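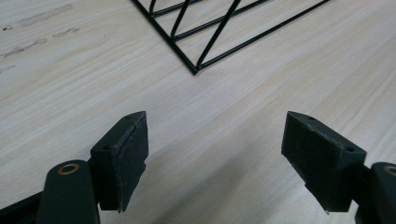
Mokora Folding Wire Rack, Black
Product code 1766

$79 each, or $300 for a set of four
Free pick-up from the shop, or we can post it flat

We've stocked a good many racks over the years, and I'll admit to a soft spot for the Mokora. It's a plain black wire rack built up from triangles, with peaks along the top, and it sits on a table, a bench or the end of the laundry trough if yours is wide enough. Most people buy it for woollies and scarves. A few have bought it for the front window of a shop, where it does a lovely job of holding up something soft and colourful without drawing much attention to itself.

The wire has a smooth black coating, so it won't catch on fine yarn the way bare metal can. Please do run a finger along the corners every so often, though, particularly if the rack has been knocking about in the back of a car between markets. If you find a rough spot, let us know and we'll send a little bottle of touch-up colour at no charge (it's the same one we sell for the Wasitz towel rails, and it dries to a very good match).

Using it with knitwear

Anything knitted wants a bit of support, and ribbed jumpers and cardigans want it more than most, as the rib will happily stretch lengthways if you let it dangle. Gather the piece up in both hands first, shake out the worst of the twist and then lay it over the peaks from the back towards the front.

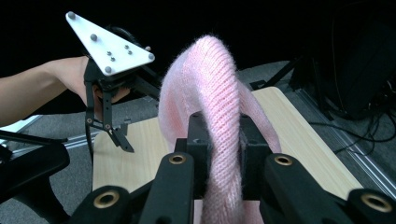
Fluffy yarns are the ones to take your time with. Give the fabric a gentle pat once it's over the wire so that the fuzz lifts again, and try not to drag it sideways to get it straight — lift it and put it down a second time. I do this with my own mohair cardigan, which is older than the shop and has been over one of these racks every winter since we started carrying them. Heavy wet pieces are best rolled in a towel beforehand, and a really big jumper is happier lying flat until most of the water is out.

For display, we like a loose drape with a few folds left in it. A scarf pulled tight over the points looks a bit stern, to my eye, and the peaks can leave little marks if it stays there all week. Move things along every few days and you'll have no trouble.

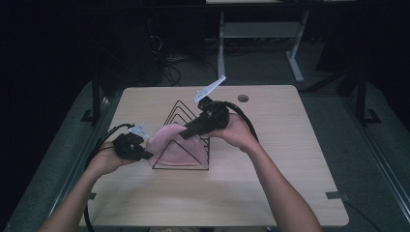 Hervieu wrote to us that hers slid on a polished table until she put a strip of felt under the front corners, and that a mohair wrap has stayed put on it ever since. We thought that was a very sensible idea, so we now keep felt strips at the counter, 80 cents each, and we're happy to pop a couple in with your order if you mention it in the notes.

Care and storage

Wipe with a soft damp cloth and dry it straight away. Steel wool and scouring powders will dull the coating, so keep those for the pots. Fold the rack before you put it away and stand it on its long side, somewhere it won't be leaned on.

Delivery

Orders placed before noon generally leave the same afternoon. The December rush slows us down a little, so do get in early if it's a present. The Flenach hooks fit neatly in the same carton and don't add anything to the postage.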